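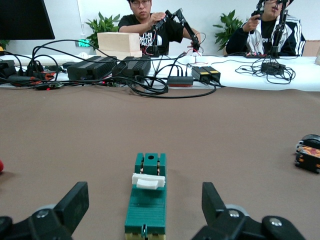 A teal 3D-printed toy truck on a fabric tabletop, with a small wheeled robot car nearby.

Public agencies have grown used to buying decisions in the same way they buy furniture. A contract is signed, a system is installed, and within a year few people in the building can say how it reaches its results. The town of Druvircombe now offers a useful case for anyone concerned with how local government adopts automated tools.

In July the town began using Poradard, a program supplied by Khosravi, to sort applications for housing assistance. Of the first 1383 applications, 99 were marked as low priority on the basis of incomplete records. Applicants received a standard letter. It did not mention that software had been involved, and it gave no address to which an objection could be sent.

Officials have defended the program on grounds of speed, and the point deserves respect. Families in need of a home should not wait 13 weeks for a reply. Yet a quick refusal that cannot be questioned places the burden of error on the people least able to carry it. Negin Moradi, a housing lawyer, has argued that missing paperwork is often a sign of hardship, and that a system trained to treat it as a weakness will repeat the same mistake every day it runs.

Indrek Zariņš, who advises the town on procurement, replies that staff may overrule the program at any time. That safeguard is weaker than it sounds. Only 2 employees are assigned to the task, and the contract does not require the supplier to explain individual scores.

The neighboring town of Kondard took a slower course. It published its purchase terms before signing, gave residents a right to human review, and reserved the power to end the agreement without penalty. Druvircombe should adopt the same terms before its contract is renewed, and it should write again to every applicant whose file was set aside.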